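The price of a thing you can repair

When I moved to this country I had two suitcases and a very practical idea of furniture. Furniture was something to keep the body off the floor. My uncle Hưng Lục, who had arrived long before me, gave me his old kitchen chairs and told me to tighten the screws every May. I thought it was a strange thing to say about chairs. I have now tightened them for nine years, and I want to defend him in this essay.

The argument I hear most often against repair is the argument of time. My neighbors in Taltby are reasonable people, and they tell me that an evening spent with glue and clamps costs more than a new chair. If you count the evening at the rate of your salary, they are right. But I have never understood this way of counting. My employer does not pay me for my evenings. If I do not fix the chair, I will most likely look at my phone until eleven o'clock, and no one will send me an invoice for that.

There is a second argument, and it is stronger. Many things sold today are made so that you cannot open them. Last winter my lamp stopped working, and I found that the base was closed with glue. I took it to the repair counter at Menzies, the hardware store near the bus station. The man there turned it over and gave it back to me. He was polite. He said that he could break it open, but then he would be holding a broken lamp. I bought another one from the same shelf in the same store, and I felt like a person who had lost a discussion.

So I do not want to blame people who throw things away. Very often the decision was made before the thing came into their house, by someone who saved a few cents on a screw. What I would like is for us to ask the question earlier, when we are still standing in the store with the money in our pocket. How does it open? Can I buy the small part that will break first? 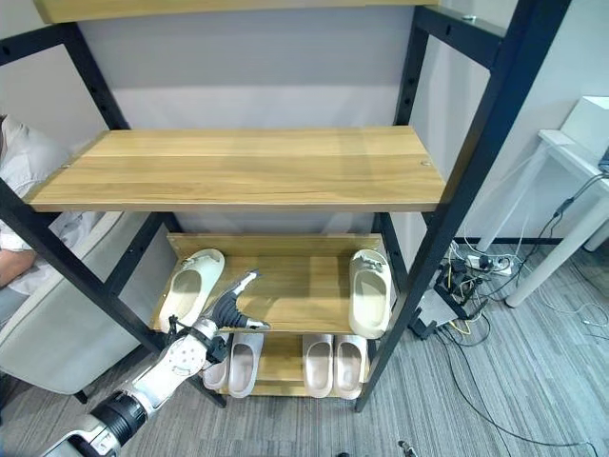
In my language we have one verb for repairing and also for correcting, so a child's homework and a bicycle receive the same treatment. I like this very much. To repair something you must first admit that it was made by a person, with decisions in it, and that one of the decisions can be changed. When I took apart my first chair, I saw that somebody had put in two different lengths of screw. Maybe it was a mistake, maybe the box of long ones was finished. I put in four of equal length and the chair has been quiet ever since.

I know that repair can also become a kind of vanity. I have a colleague at Skatlow who spent the whole spring on a radio that plays only one station, and he spoke about it at every lunch. There are also things that should go. An old heater with a bad cable is not a romantic object. My uncle, who saves everything, once kept a ladder that he himself was afraid to climb – I think he respected it too much. Being willing to repair does not mean that you must keep every single thing until you die.

Still, I believe that the habit is good for us, even when the result is ugly. The glue line on my table is visible from the door. Guests notice it and some of them ask, and then we talk about tables, and sometimes they tell me about a coat or a clock at home that they were planning to throw out. One of them came back later to borrow my clamps. She kept them up to four months, I did not write it down, and I was happy to wait.

I would ask the stores for one small thing. Next to the price, print whether spare parts exist and for how long you will sell them. It would take one line on the label. Some people will not read it, as they do not read the washing instructions on a shirt, but those of us who want to know would not have to guess.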